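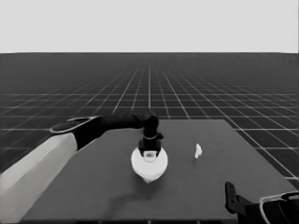 Post-fault checklist, dual-arm cell, Draritz line. Completed after the left arm dropped a cover during handoff in January, and before anyone is allowed to run the pair at full speed again. The motion was replayed in simulation first, at the reduced speed limit. With the left gripper directly over the round white part and the right arm kept back at the near corner of the table, the two arms have clear space between them, and that is the start pose for items 4 through 7. Any other start pose voids the results.

Inspector: Zuzanna Borkowska
Second check: Nicanor Leiva
Controller software: Plaltus, build 374

## A. Before power

- [x] **1. Lockout tags removed and logged.** Two tags, both signed by Leiva.
- [x] **2. Emergency stop, both stations.** Pressed with drives off, then with drives on. The rear button sticks slightly on release. It still trips. Replace at next service.
- [ ] **3. Left wrist cable.** Jacket is worn where it passes the clamp. No bare conductor found. Left open until the new cable arrives from Seltmont.

## B. Replay in simulation

- [x] **4. Approach.** No contact with the table in 20 runs.
- [x] **5. Grip on round part.** Closing force stays inside the limit. The part tilts when it is taken by one side, and the tilt has to be included in the clearance figure. The old figure assumed a level part – this is how the error got through review.
- [ ] **6. Handoff timing.** FAIL. The left gripper receives its open command 37 ms before the right gripper reports closed. Same order of events as in the fault log.

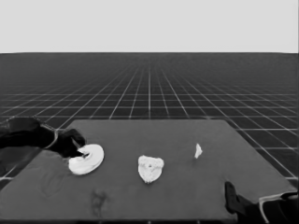
The early open command comes from a fixed timer in the handoff routine. Sakamoto found it in the version carried over from the Górecki cell, where the receiving gripper closes faster. The timer is to be removed and the open command tied to the closed signal from the receiving arm. If the signal does not arrive, both arms hold position and raise a fault.

- [x] **7. Arm-to-arm clearance.** Passes at reduced speed only. Repeat at full speed once item 6 is closed.

## C. Hardware, reduced speed

- [x] **8. Brake hold, left arm.** No drift at shoulder or elbow.
- [x] **9. Brake hold, right arm.** Same result.
- [ ] **10. Finger pads.** Left pads are glazed. Cycle counter was past 1,000 with no pad change recorded. Pads alone did not cause the drop, but they go on the replacement list.
- [ ] **11. Guard door switch.** Not tested. Key held by Wasilewska, second shift.

## Status

Cell stays at reduced speed, no handoffs. Items 3, 6, 10 and 11 are open. Renaud signs the release after item 6 has been rerun in simulation and then on the hardware with a foam part. Copy of the fault log is in the cell binder, behind the wiring sheets.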